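**From:** Noeline Nepia
**To:** brarnham-shared-house
**Date:** 2020-02-21
**Subject:** Re: Re: The table question, and the floor question underneath it

Sveva Pace wrote:

> I've read the whole thread, including the parts in capitals. Can someone who was at the July meeting tell me what we agreed about the common room? My memory is that we were getting a new table and leaving the floor alone. Evangelista's quote seems to be for a new floor and leaving the table alone. Also, who is paying for the varnish? I am not accusing anybody. I am asking in the tone of a person who has already bought varnish.
>
> Sveva

Sveva, everyone,

I was at the July meeting. I was there for all of it, including the bit after the lamingtons ran out when three of you remembered you had to be elsewhere.

What we agreed was to replace the table. The old one has been propped up on a folded copy of the strata rules since before I moved in, and it's the most use anyone has got out of them. The floor came up under general business, where Sveva said it was a bit tired and someone answered "aren't we all", and that went into the minutes as a resolution. I have checked. It is item 6.

Evangelista then did what any sensible tradesman would do on receiving our minutes and quoted for the floor. He wants $976 to sand and recoat, plus $90 to shift the furniture. I think the $90 is cheeky, given that the furniture is one table with a lean. I also think he has met us, and has priced accordingly.

On the colour of the table, I know where I stand. White. We had the dark timber argument in July and I don't propose to have it again by email, where it takes longer and there's no cake. A white table on a wooden floor looks clean and will show up whoever leaves their cup rings, which I regard as a feature. 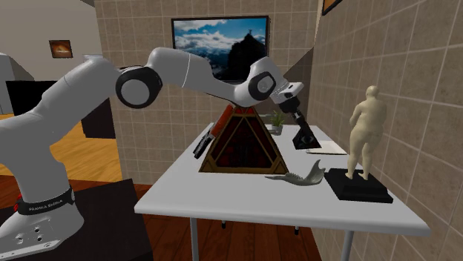
## What I'd like us to do

1. Order the table. The Usance one is still on the Zostico website, and it comes flat, so it will go up the stairs without a repeat of the piano.
2. Tell Evangelista thanks, and not this year. I'll ring him. He likes me, or at least he laughs when I ring.
3. Pay Sveva back for the varnish out of the kitty. It cost $41 and she's been very patient about it, in her way.
4. Put the varnish in the laundry cupboard with its lid on properly. Last time's tin is still in there and can now only be opened with a chisel.

If you object to any of these, please reply to the list and say which number. "I have some concerns" doesn't have a number. Neither does "as I said in July".

One more thing while I have you. Whoever has been turning the heater in the common room up to 26 and going out, your power bill is also my power bill. I've put a note on it. Somebody has corrected my spelling on the note, so I know you've read it.

Sveva, hang on to the receipt. The bookshelf is looking tired as well, but please don't say so at a meeting.

Noeline
(upstairs, the flat with the good bin)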